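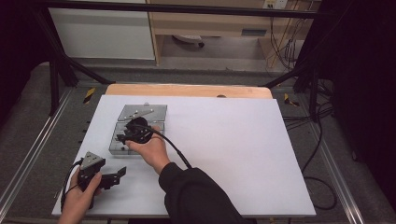
At the work table, with the acrylic box and its lid plate.

Small parts evening in Hesdale is open again for the winter

The repair and hobby group in Hesdale has started its winter program, and the small parts evening is back on the list. It is for people who have something at home with very little screws, pegs or springs in it and who would like a good table and good light for working on it. Clocks, sewing machine feet, toy trains, hearing aid cases, music boxes: all of these came to us last winter, and one accordion.

We meet in the back room of the old school on Silton Road, the same as before. The door on the street side sticks in cold weather, so please push hard or come in by the yard. The room is open from half past six, and the lights go out at nine, which last year was for many of us too early. We have asked for half an hour more and are waiting for an answer.

Elvira Arango will lead the first evenings. Many readers know her from the button course. She worked for 29 years in a watch repair shop in Stosness and she has a very calm way of explaining. Her main advice is to sort before you open anything. Take a box with separate parts, put the first screws in one place and the next ones in another, and do not trust your memory. I did trust mine, with my mother's kitchen clock, and it is still in a soup bowl on my shelf.

Please bring your own object and, if you have them, your own small screwdrivers. We have tweezers, magnifying glasses and oil. Glue we have also, but Elvira likes to be asked first, as some kinds of glue make a white film on plastic and this cannot be removed later.

The price is 30 crowns for one evening, tea included. Members of the Swati club pay nothing, they only have to show the card. You can sign up on the paper list in the library, or leave a message with your name and the kind of object you want to bring. It helps us very much to know the object, so that two large sewing machines do not come on the same evening.

A word about the collection box for old parts. It stands again by the library stairs. We are glad for broken clocks and for jars of mixed screws. We cannot take batteries, and please no more printers. Last winter the sale of sorted parts brought in 2933 crowns, and from this money we paid 1229 crowns for the two new lamps. The rest is kept for a bench vise.

The list in the library is open from 15 January 2024.

You are reading the Hesdale newsletter. To get the next one by email, enter your address and press Subscribe. You can unsubscribe at any time.
This site uses cookies. Accept all | Settings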